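Chapter 7
Paying for the Arm: Equipment Plans and What They Leave Out

Most equipment plans for robots are written backward. Somebody has seen a machine do a job, the job looked close enough to one of their own, and the spreadsheet gets filled in until the machine pays for itself. I have read a good many of these plans and written two that I would like to have back. This chapter is about reading such a plan the way a tired banker would.

Start with the task. "Food packing" is a heading, and you can't budget for a heading. A sandwich is soft, a bottle is hard and slick, and a bag of crackers changes shape every time it is touched. A gripper that does well with one may do badly with the next, and a quote that covers "assorted items" has usually been priced on the easiest of them.
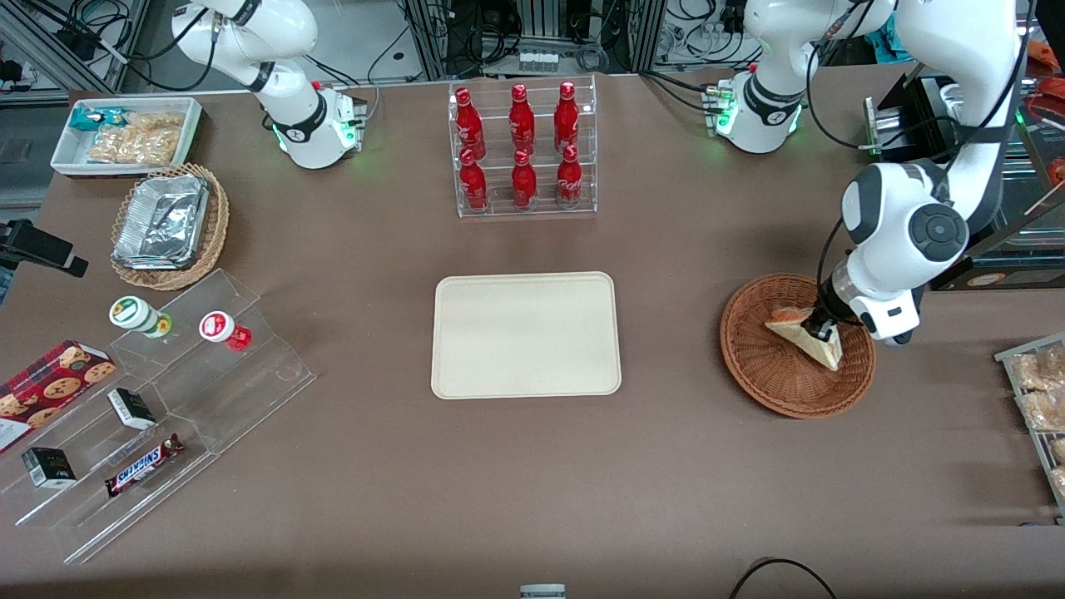

Figure 7.1. Two-arm food station. The gripper holds a sandwich over a wicker basket.

Suppose a supplier shows you a station like the one in Figure 7.1. The arms will be the first line of the quote, and buyers tend to argue over that line because it is the biggest. Look at everything else on the table instead. The bottles stand in a rack and the small goods lie in a stepped stand. Who sets them out, and how long does it take? If a worker spends part of each shift filling racks for the arms, that labor belongs in the plan, and in my experience it is missing more often than not.

Brisa Maldonado ran into this when she was planning a lunch line for Arriaga, a small caterer. The quote from Stelliton allowed 600 dollars for "fixtures and trays." Her own list, made by walking the line with a notepad, came to 1307 dollars before anyone had bought a spare. Neither sum is large. What bothered her, and should bother you, is that the supplier had left the list to the customer and put a figure on it anyway. 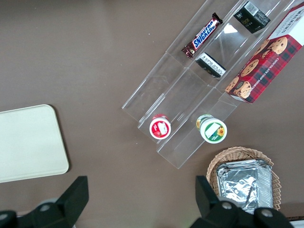 Packaging is the next place where money goes missing. Boxes, tubs, wrapped bars and foil containers don't present the same surfaces to a pair of fingers, and brands change their packs without asking you. Ask what a new pack size will cost in setup time, and who is allowed to do that setup. If the answer is "our engineer," get the day rate in writing. If the answer is "the software handles it," ask for a trial on goods you bring yourself — and pick the awkward ones.

Then there is the matter of rates. A demonstration tells you that a motion can be made. It doesn't tell you how many can be made in a shift, or how often a person has to step in. Leopoldo Valdovinos, who bought for Hinent for many years, would not enter any rate in a plan until he had a log of stops to put beside it. Suppliers found him tiresome. I would copy his habit before I copied anyone's payback formula, including the one in Section 7.2.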